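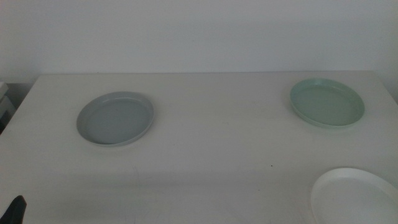

3.2 Tableware and the stacking order

The second part of the study concerns shallow plates in pale colors. We chose this type of tableware because in the canteens which we visited in April it was the most common one, and because the workers there had strong opinions about how it should be stacked. The plates of the Kilitz series are round, with a flat inner well and a raised rim. The colors used in this section are gray, mint green and white. All plates were clean and empty during the sessions.

At the start of a session the plates lie apart from each other on a white table. The distance between them is not fixed. We only asked that no plate touches another, so that each one must be lifted and carried before a stack can exist. The first plate which stays in its place is called here the base plate. The choice of the base plate was free, and this freedom was in fact one of the questions of Ortuño's earlier work on the Oretard set, where people preferred the plate nearest to the wall.

A stack is accepted when the upper rim sits evenly over the lower one. With shallow plates this is less simple than it sounds. The rim is low, and a plate that is put down a little to one side can rest on the rim of the base plate and stay inclined. In deep bowls the walls guide the upper piece to the center — in plates they guide it only in the last moment. For this reason we describe the approach, when one plate is already above the other but has not been put down, as a separate phase (Figure 4).
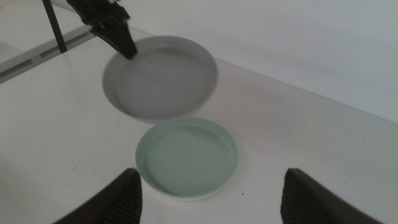
Figure 4. Approach phase. The gray plate is held by its rim above the mint-green plate, slightly to the left.

We recorded 200 stacking trials with the plates and compared them with 200 trials with the bowls from Section 3.1. In 51 of the plate trials the upper plate was moved again after the first contact. For the bowls this happened in only 6 trials. The color had no clear influence, although pale plates on a white table give weak shadows, and the annotators found the edge of the white plate the most difficult to mark.

We did not study stacks of mixed diameter. Gosling reports that in such stacks the order of size decides nearly everything, and we have no reason to doubt it.

Tags: Tableware studies | Stacking and storage | Open papers

Search this journal Enter keyword or author Go

Comments (3)

Stetier
Were the 51 corrections made by pushing the plate or by lifting it again? For us this would be an important difference.

Nuria Ortuño
Small remark: in the Oretard work the preference for the wall side was seen only with large plates. Maybe add this in the text.

Sydorenko
We wash and stack this kind of plate every day and the inclined one is always a problem. Good to see it measured. Is there a table with the rim heights?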